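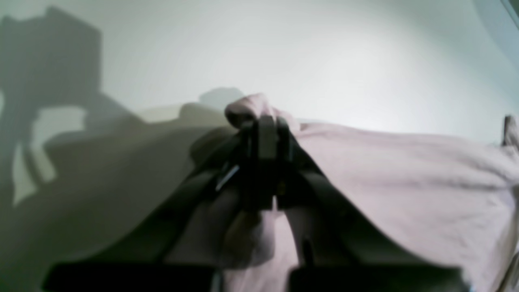 Gripper Release Fault on the Folding Cells: Frequently Asked Questions

Last updated 7/18/23 by Khairul Rahman, Cell Safety and Maintenance, Stilunura

This page is for operators, shift leads and technicians who work with the towel folding cells at the Tavares and Fostosham sites. It collects the questions I received after the release fault in May. If your question is missing, please write to me and I will add it.

What is the release fault?

The arm picks up a piece of cloth, carries it to the folding place, and receives the command to open. The controller reports that the gripper is open. The fingers are still closed, and the cloth is still between them. The arm then moves away with the cloth and pulls it over the edge of the table, or pulls down the stack beside it.

Was anybody hurt?

No. One operator at Tavares had her sleeve caught together with the towel when she reached in to free it. She pressed the stop button with her other hand and was not injured. We treat this as a serious event all the same, and most of the rules on this page come from it.

Why did the controller believe the gripper was open?

The controller did not measure the fingers. It measured the motor, and between the motor and the fingers there is a small coupling. On the faulty units the set screw of this coupling had become loose, so the motor turned back to the open position and the fingers did not follow. From the point of view of the software everything was correct.

Why did the screw become loose?

We have two explanations and I believe both are partly true. The first is that the screws were fitted without thread locker in one batch of grippers. The second is that the closing force had been raised to 80 percent at both sites, to stop thick towels from slipping. The gripper closes many thousands of times in a week, and with the higher force each closing gives a harder knock to the coupling.

How many grippers had the problem?

We inspected every gripper in service and found 6 with a loose coupling. Four were at Tavares and two at Fostosham. The earliest fault we can find in the logs came after 1,035 hours of work.

Why do the logs not show more of these faults?

Before May, a dropped or dragged cloth was written in the log as "cloth lost," together with all the normal slips. Operators cleared it and continued. I have read many of these entries again, and I cannot say from the text which ones were release faults. There is now a separate code, R20, and I ask you to use it even when you are not sure.

How can I recognize the fault early?

A good gripper lets go of the cloth at once and the peak of the fold falls down by itself. On a gripper with a loose coupling the opening is late, or one side opens before the other. Some operators also heard a light click at the start of the opening. Soft, fuzzy fabric can hide the problem, as the fibers sometimes stay on the jaw pads for a moment even when the gripper is healthy. If you see a late release two times in one shift, call a technician.

The gripper is holding the cloth and will not open. What should I do?

Press the stop button on your side of the cell. Wait until the arm light is off. Do not pull the cloth. A stretched cloth stores force, and when the jaws finally open, the fingers can jump toward you. Call the technician, who will remove the air of the brake line, support the arm, and open the jaws with the hand key.

Can I use the "Open" button on the tablet instead?

No. This was the usual habit before May and I understand why, it is quick. But the button sends the same command that has already failed. In the Tavares event it was pressed three times, and after this the operator reached in, thinking that the gripper had no power. It had power.

Is the stop button enough, or must I also lock out the cell?

For looking, the stop button is enough. For putting your hand past the yellow line, the cell must be locked out, with your own lock and your own tag. This includes short jobs — also taking out a piece of lint.

What was changed on the machines?

All coupling screws were removed, cleaned, and fitted again with thread locker and a paint mark. The closing force is back to 55 percent. We installed the Jastovden finger sensor on every gripper, which reads the position of the fingers directly. If motor and fingers do not agree, the arm now stops in its place and does not travel.

Since the force was lowered, thick towels slip more often. Can we raise it again?

Not at the cell, please. The setting is now behind the technician password. We are testing a softer jaw pad at Fostosham, and it holds the thick towels better at the lower force. If the results stay good, Tavares will receive the same pads.

How often is the coupling inspected now?

Every 20 working days, and after any collision. The technician checks the paint mark, moves each finger by hand with the power locked out, and writes the result on the card inside the cell door. If the mark is broken, the gripper goes out of service on the same day.

May I tighten the screw myself?

No, also not if you have the right key. The screw needs a set torque and new thread locker each time. One of the faulty grippers had been tightened by hand some weeks before, with good intention, and it became loose again.

Where do I report a fault or a near miss?

Use the blue form at the shift desk or write to cell safety by the internal mail. Give the cell number, the kind of cloth and the time. A near miss report will not be used against the person who writes it — this was agreed with both site managers.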